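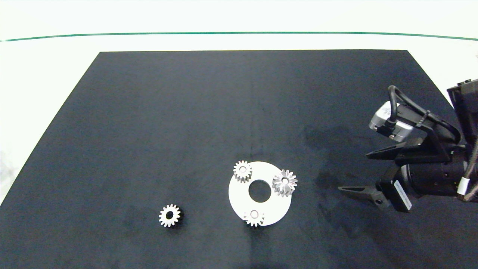
Clonard 2 Liferaft Valise – Charter Specification

The Clonard 2 is a soft-pack liferaft for sailing and motor yachts in coastal and offshore charter use. It is supplied in a valise for locker stowage. A hard canister version for deck or pushpit mounting is listed separately.

Construction
Twin independent buoyancy tubes in coated fabric with glued and taped seams. Each tube keeps the full rated crew afloat if the other loses pressure. The canopy support inflates with the upper tube. The floor is a separate inflatable panel, topped up by hand with the bellows in the equipment bag.

Stowage
The valise must lie flat in a dry, drained locker that opens directly to the cockpit or deck. Do not stow anything on top of it. The painter is led out through the flap at the short end and made fast to a strong point before leaving the berth. A snap hook is not supplied – most charter bases prefer to fit their own.

Dimensions and weight
Valise length: 900 mm
Packed weight: around 100 lb with the offshore pack
Valise color: gray with orange handles

Equipment packs
Coastal: bailer, sponge, paddles, repair clamps, rescue line with quoit, sea anchor, flashlight, whistle, hand flares.
Offshore: as coastal, plus a second sea anchor, parachute flares, drinking water, thermal bags, first aid kit and seasickness tablets.
Packs are sealed in the raft at the time of packing and cannot be changed by the owner.

Service
Service is due at the interval printed on the valise label. For charter fleets we recommend booking in October, when the boats come out of the water and the Prondby loft has bench space. Rafts are inflated, left standing under pressure, checked for leaks and repacked. Cylinders are weighed at every service. Flares and water are replaced if they expire before the next one.

A raft that has been immersed, dropped or opened should be returned regardless of the label date.

Compatibility
Fits the Arko cockpit locker cradle without modification. The Adebisi transom bracket takes the canister version only – the valise will work loose in it under way.

Ordering
Part no. 593, coastal pack
Part no. 593-F, offshore pack
Hydrostatic release: not applicable to valise models

Compressed gas cylinders travel as dangerous goods. Delivery to island bases is by sea freight, and transit times should be confirmed before a charter start date is fixed.

Specification revised 2020-03-30. Earlier sheets should be discarded.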